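The Newsletter

Trovard promised Aldana 775 new subscribers by August. She had heard bigger promises from smaller firms, and she asked Oğuzhan how they'd arrived at the number.

"Engagement modelling," he said.

"So you made it up."

He coloured a little and opened his laptop.

The plan called for 20 posts on the honest heritage of Skestum Linens, founded 1921. Aldana had bought the name two years ago from a man in a parking lot. She read the first post twice and couldn't find a fact in it. The second was at least about a towel, peach with little cartoon characters all over it, folded on a pink polka-dot sheet, and Oğuzhan had called it "a legacy of quiet craft."

"It's got cartoons on it," she said.

"Quiet cartoons," he said, and typed that in.

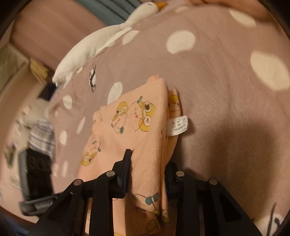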